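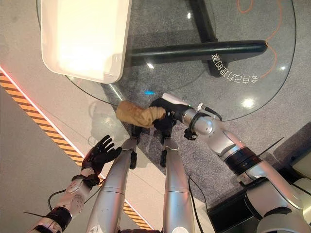

Depth-only plane fitting fails on our wipe task and I would like a second opinion before I rewrite the table estimator. Setup is a bimanual platform, head camera, cloth in the right hand, left hand open and idle. The planner needs a support surface to compute the wipe path. Our fit locks onto the speckled carpet, which is plainly visible through the round glass top, and places the plane at floor height. The black crossbar of the table base also returns good depth and sometimes pulls the fit up by a few centimeters. The white tray is the only thing on the glass that gives usable points. Stack is Pruson for perception, Lachance for planning, both current as of 4 April 2018.
- okular_k

Reply from tmesis
Use the tray. Segment it, fit its rim, subtract the rim height. You already said it gives usable points.

Reply from gantry32
Disagree. The tray is one object near one side of a large disk. Any tilt error in the rim fit gets multiplied by the distance to the far edge. We tried the same approach in August and had 10 mm of error at the far side, more than the compliance of our wrist controller would absorb.

Reply from okular_k
Same concern here. Second view from the head camera for reference: 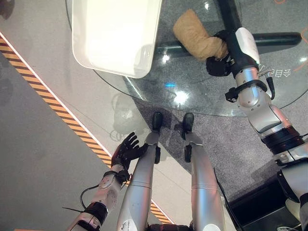
Right hand holding the cloth over the glass, tray at upper left.

Note the bright reflection near the middle of the glass. Pruson's stereo matcher treats ceiling light reflections as real features and puts them below the floor. I mask anything saturated, but that leaves holes.

Reply from tmesis
Then keep the reflections and use them. A virtual point below the floor is consistent with a mirror plane above it. If you know the ceiling height you can solve for the glass.

Reply from gantry32
In theory. In practice you need the position of each fixture and a matcher that associates them correctly between views. I would not put that in a control loop.
What I would do is guarded contact. Lower the hand at 2 cm/s until the wrist torque crosses a threshold, record the pose, repeat at 3 points, fit the plane. Lachance has a guarded move primitive already.

Reply from okular_k
With the cloth in the hand? It is bunched up, so the contact height depends on how it was grasped.

Reply from gantry32
Probe with the left. It is idle anyway. Curl the fingers first - you do not want to load them when they are extended.

Reply from fennimore
The left arm may not reach far enough across for a decent baseline. Check that before writing code. Ivis will plot the reachable set against a disk if you give it the URDF.

Reply from okular_k
Ran it in Ivis. The left arm covers a bit less than half of the disk, enough for a triangle but a narrow one. I will probe for height and take tilt from the IMU, assuming the glass is level.

Reply from tmesis
That assumption is no better than my tray.

Reply from okular_k
I can put a spirit level on the glass. I will post the fit residuals when I have them.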